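The Two-Arm Desk Kit, Three Weeks In

Posted 21 October 2020
Filed under: gadgets, grumbling

I said in May that I would never again pay for anything described as a "platform," and then Clukovex offered a trial of their Tamuno two-arm kit and I folded like a lawn chair. Three weeks, returnable, no card number up front. I did have to pay the return shipping deposit, which they call a commitment fee.

The pitch goes like this. You get a pair of small arms, a camera for each wrist, and a subscription to Uven, their software. You show the arms a task by hand, over and over, and Uven is supposed to learn it well enough to do it without you. The sales page has the arms folding a napkin in a kitchen so clean I doubt anyone has ever eaten in it. The small print underneath says "performance varies by task, surface and lighting." That's the most accurate sentence on the page, and it's in the smallest type.

My task was paper. One sheet, flat on the desk, to be picked up between the two grippers and moved. I get a lot of mail that needs scanning and I had a dumb dream about a desk that would feed the scanner for me. The Clukovex people suggested starting with a foam block. I don't have a foam block problem. I have a paper problem.
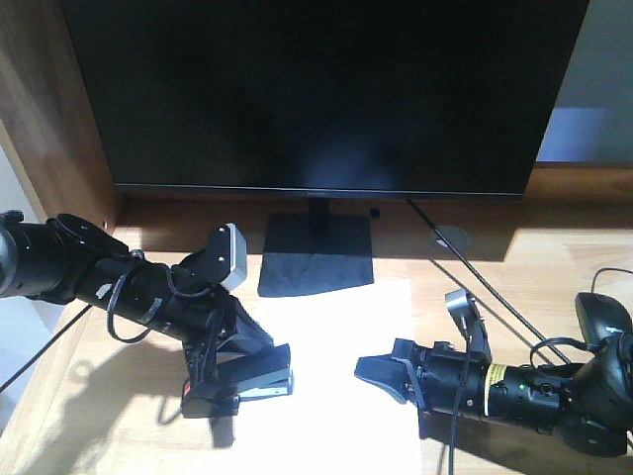

Both arms over the paper, monitor off, plenty of sun on the desk.

Setup is better than I expected, and I'll give them that. Bolts were all there, the arms were labeled left and right, and the manual had been proofread by a person who speaks English. Then you get to the cables. Each arm wants power and data, each camera wants its own line, and the clips in the box hold for a day or so before letting go. The product page shows no cables whatsoever. I went back and checked.

Teaching it is the part they undersell. The guide recommends 500 demonstrations for "a reliable single skill." I did 146 of them before I began resenting the paper personally. You hold the arms through the whole motion, let go, reset the sheet, start again. Uven gives you a cheerful little chime each time. I turned the chime off on the first evening.

Results, then. Out of 228 attempts on its own, more than half ended with the sheet pushed across the desk or pinched on one side only. When it worked it was lovely to watch, I admit. When it missed, it missed slowly, which is worse than it sounds, as you have time to hope.

Lighting mattered far more than I'd been led to believe. My desk gets strong sun, and the runs I did in the evening went noticeably better. I wrote to support and got a reply from Abimbola Effiong, who was polite, quick and much more candid than the website. Bright white paper on a bright desk is hard on the wrist cameras, she wrote, and she suggested closing the curtains and putting a dark mat under the sheet. I did both. It helped a bit. I'd like to see "close your curtains" somewhere on the sales page, maybe next to the napkin.

She also told me to check the fingers for dust, as the pads grip worse when they're dirty. Fair enough, but that's one more chore on a device I got in order to have fewer.

Now the money. The kit on its own is priced like a decent used scooter, and Uven is 707 dollars a year after the trial. Without Uven the arms will still move, in the sense that you can run them from a basic control panel, but the learning part stops dead. So you're buying hardware that only does the advertised thing for as long as you keep paying. There is an optional service plan called Onside, where someone looks over your demonstrations and tells you what you did wrong. I'd have thought that was what the 707 dollars was for.

I did ask whether anything I had already taught it would keep working if I canceled. Three emails, and the answer was a link to the pricing page.

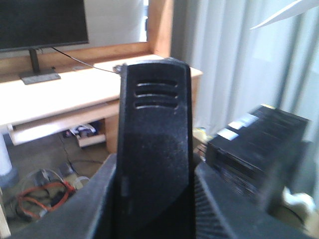 Can you use the kit without an internet connection?
You can move the arms and record demonstrations offline, but training runs on Clukovex's servers, so you'll need to be online for that step.

Which brings me to the other thing that bugs me. Every recording goes up to their servers, and a wrist camera sees plenty besides the job. I don't have state secrets in my house, but I do have mail, and mail has my account numbers on it. The privacy page says recordings may be used "to improve the service." You can opt out by email. I opted out by email. I've had an automatic reply.

Who is it for? If you teach, or you like tinkering for its own sake, I can see it. The arms feel solid, nothing broke, and recording is easy once you've learned the two or three places where the software sulks. A school club could get a good year out of one. As a household helper, no, and I wish they'd stop showing it in kitchens.

I asked for an extra week to try envelopes, which are stiffer, and they said fine. If envelopes go well I'll add a note at the bottom of this post. Otherwise the whole lot goes back in its carton, and I find out how quickly a commitment fee gets refunded.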